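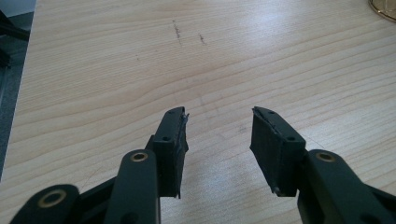
4 Sep 2025, Vukville

A long day and a good one, and I want to get it down while my tea is still warm. Lorna and I spent the whole morning on the hand-held gripper, going over how we begin each demonstration. Her idea is so simple I'm a little cross I didn't have it in July: start every take with the fingers wide open over bare tabletop, hold still for a slow breath, and only then go for the object. The policy gets the same clean beginning each time, and lining up the takes afterward is so much easier!

We have some 400 takes the old way and 100 the new way. Trained on just the new ones, the arm made nine good grasps in a row before lunch, which had Benito Barroso coming over from his desk to watch. It's early, I know, and I keep telling myself so.

The pads are getting frayed along their top edges, so I must ask about a fresh pair. I also want to wipe the gray smudges off the wood, but leave the two little dark marks alone until I've talked to Lorna. Tomorrow we try it with the Jukell cups.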